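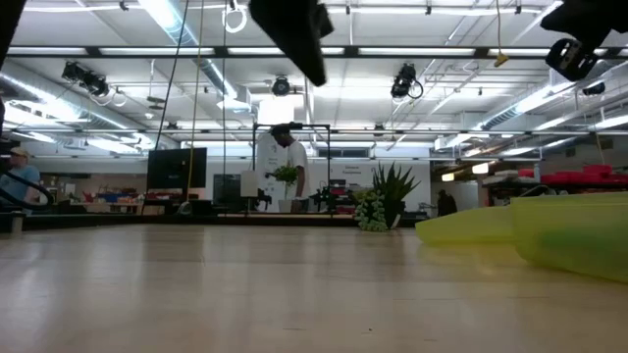
3.2 Survey sites and sampling

Background noise was recorded at five shared work buildings in the Jullura district. All of them are former factory halls that were divided into rented units. The largest, Zurkik, has a floor area of 628 square meters on one level. The smallest is the Bivov annex, where the units share a single entrance and a loading door.

Recordings were made in June, during normal opening hours. Each session lasted 5 minutes, and the sound level meter was placed at seated ear height, away from walls and other large reflecting surfaces. Sessions interrupted by fire alarm tests or deliveries were dropped. This left 215 usable sessions. We did not ask tenants to change what they were doing, and they were told only that a building survey was under way.

Tenants were also given a one-page questionnaire on how often noise made it hard to talk, use the phone or concentrate. We received 78 completed forms. The wording follows Rusnák's scale for open offices, with one change: "colleagues" was replaced by "other people in the building", as most tenants work for different firms. The analysis file was closed on 30/08/2020 and forms returned later were not used.

3.3 Room surfaces

Hard surfaces were noted at each site because they affect how long sound stays in the room. Figure 2 shows a wooden tabletop in an open work area. Tables were left out of the absorption estimate, which covers floors, walls and ceilings only. Their total area was small next to that of the floor, and many were moved between sessions.

Ceiling height had a clearer effect. In the higher halls, speech from distant units was hard to make out but still raised the general level - tenants described it as a hum. In the Bivov annex the level was lower on average, yet complaints about single voices were more common. We return to this difference in Section 4, where the two kinds of complaint are treated separately.

Figure 2. Tabletop and open work area.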